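Wrist support for a beginner at bowling, yes or no?
Posted in Bowling and Skittles, Dec 28, 2020

Kevser Kocabaş

Hello to all. I joined the Felham evening league at the end of summer and my average is now 130. My best game was much higher but I think it was luck, because the week after I was back to my usual score. I throw with one hand, right, and I try to hook the ball a little.

My problem is the wrist. In the first game it stays straight. By the third game it bends backwards when I swing, the ball goes to the left side and I leave the same pins again and again. It is not pain, only tiredness, but my forearm is heavy the next morning.

A man from team Breritz told me to buy a wrist support with a metal plate. Another person on my own team said that if I buy it now I will never learn the correct release. The shop at Kaklow Lanes sells both the stiff kind and a simple elastic one. I would like to decide before the league starts again in January. Did anybody begin with a support and later stop using it? And is my ball perhaps too heavy? It is a house ball, I take whichever is free.

Yüksel

Welcome to the sport, and congratulations on the first half season. I have been in leagues for many years and I coach the juniors at our centre, so I will answer the last part first, for I think it is the most important.

Please do not take whichever ball is free. If the thumb hole is too big, you squeeze the ball so that it does not fall, and the squeezing makes the forearm tired. After three games it is natural that the wrist gives up. Put your thumb completely in the hole and turn it. You should feel the sides lightly, all the way round. If there is space, choose another ball, even if it has an ugly colour. When you find a good one, remember its number. I used ball 1172 at my old centre for two winters and I was sad when it cracked.

About the support: I would wait. The stiff kind keeps the wrist in one position, and for a person with an injury it is a good thing. For a beginner it hides the mistake. Try first to practise from the foul line without steps, only swing and release, for 6 frames before each session. Keep the swing slow. Most people who bend the wrist are pulling the ball up by force at the end.
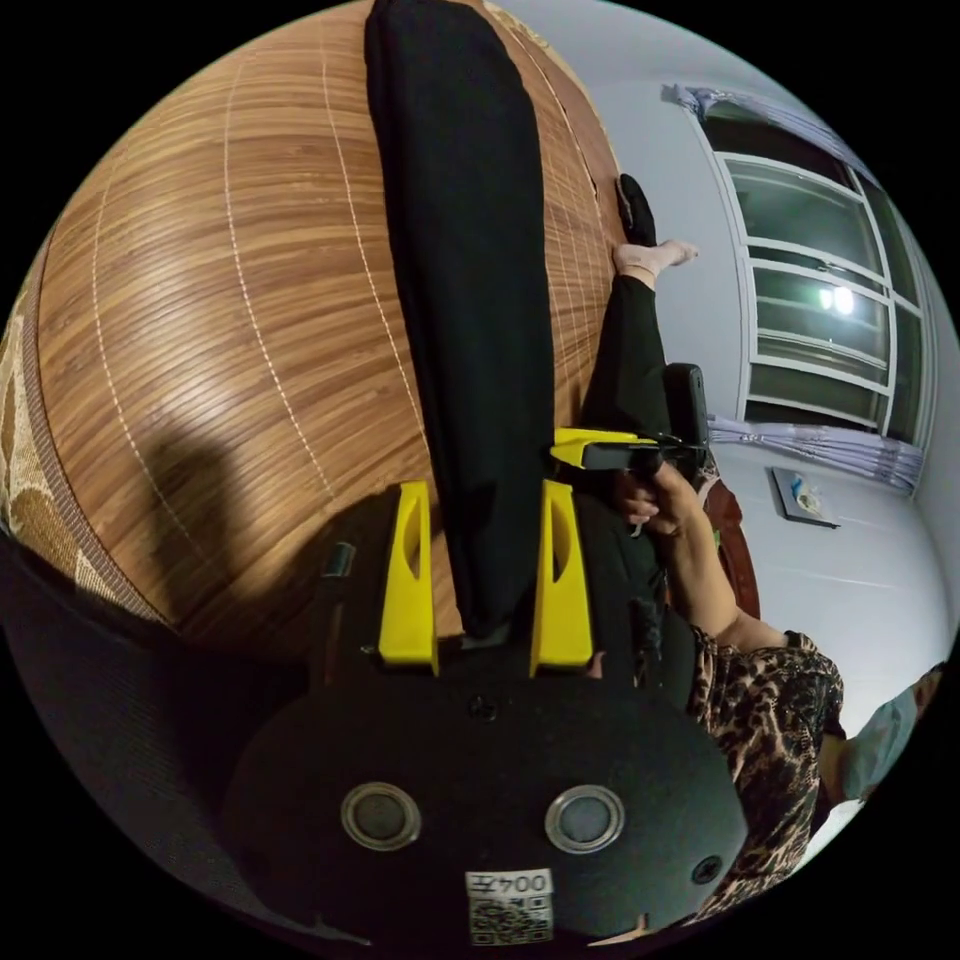 If you still want something on the wrist, the elastic kind is enough. Put it on firmly, but your fingers must keep their normal colour and you must be able to close the hand. You can also try the idea at home before you spend money. A long strip of black fabric laid flat on a bamboo mat shows the form you need at the start: flat and without twists, then wound round the wrist with the same tension at each turn. Do not go over the palm, or you will lose the feeling of the ball. Ask your league secretary before you wear anything in a match, as the rules are not the same everywhere.

PinsAndNeedles

Get the metal one. I have worn mine since my second month and my average went up. Everybody says it is cheating or a bad habit, but I don't see them giving their points back when they win. Also try a lighter ball, mine was too heavy as well.

Kevser Kocabaş

Thank you both. I checked the thumb hole yesterday evening and there was a lot of space, I could move my thumb from side to side. I will look for a better ball first and do the exercise at the foul line. The metal one can stay in the shop for now. Yüksel, when I do the swing without steps, should my left foot be in front, or both feet together?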